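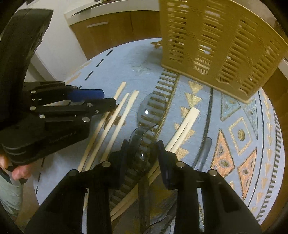
Skodeck wrote:
Members are asked for their views on the storage of shared cutlery between club suppers. The present arrangement places everything in one drawer, and setting up for 26 people takes longer than it should. I propose that the pieces be sorted by type on a table before they are put away. Clear plastic spoons, in particular, are easily overlooked on a patterned cloth, and wooden chopsticks should be kept apart from them. A slatted basket of the yellow kind would serve for carrying.

Jemus wrote:
I support the sorting but not the basket. Narrow items slip through slats. A lidded box would be preferable, and the budget allows for one.

Olvera wrote:
May I ask that chopsticks be matched before storage? In May we laid 15 places and several guests received one flat stick and one round. Wooden sticks of differing thickness should not be bundled together.

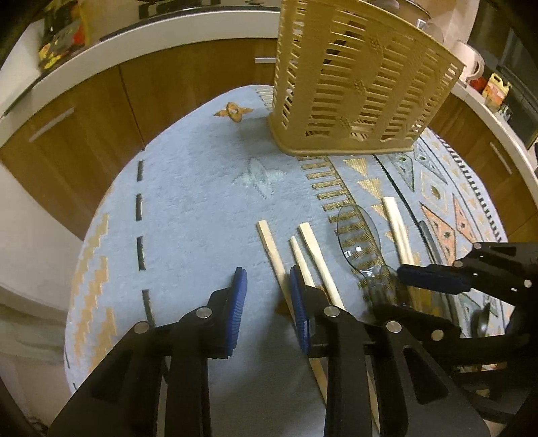 Sovlow replied that matching was excessive for an informal supper and that guests could be left to choose their own from a jar. The spoons were, in that member's view, the greater concern, as the supply is reordered too often.

Guadalupe Bermúdez wrote:
I must disagree regarding the jar. It was tried last year and the sticks were handled by everyone in the queue. Paired bundles with a paper band are cleaner. I have 200 bands left over and can bring them to the next supper.

Skodeck wrote:
Thank you. Please bring the bands. The question of the box remains open.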